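Home Newsletter Playroom Kitchen & Table Back Issues Contact

Filed under: Small Kitchens, Smaller Cooks

I promised in the February letter that I'd get back to the play kitchen question, and then 183 of you wrote in to ask about it (my inbox has never seen anything like it!), so let's do it properly.

The short version is that I've gone off the big fancy ones. The Grullener I drooled over last year was $700, and for that you got a little ice dispenser and a door that pinched fingers. The Jamer was kinder to my wallet at $100, but it came with so much plastic food that half of it lived under the couch by the end of the first Saturday. What kids seem to want is a plain surface, a burner, something to cook in and something to put it in. That's it, that's the whole kitchen!

I'm also firmly in the camp that says play dough counts as an ingredient. I know, I know — the crumbs. But a ball of green dough can be peas at ten in the morning and a very suspicious avocado by lunch, and no molded plastic vegetable can do that. Mix it in with a few of the regular toy foods and let them sort out the menu.

My favorite setup lately is a white one with gray fittings and a red bowl for the produce, and I love how that red pops.
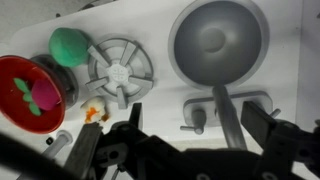
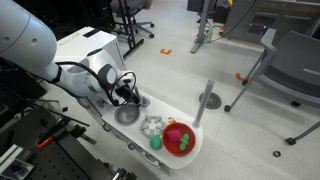
A few housekeeping things while I'm on the subject. Keep dough away from anything made of fabric or felt, or you'll be picking at it with a toothpick all evening (ask me how I know). If a burner has grooves, let the dough dry out overnight and then go at it with an old toothbrush — so much easier than digging at it while it's soft. And rotate the food! I keep 3 or 4 pieces out and stash the rest in a Shibata tin on top of the fridge, and when I swap them everybody acts like it's a birthday.

Several of you asked about the Flesari wooden pans too. I've got a set on order and I'll report back once they've been properly banged around. If you already own them, hit reply and tell me whether the handles hold up.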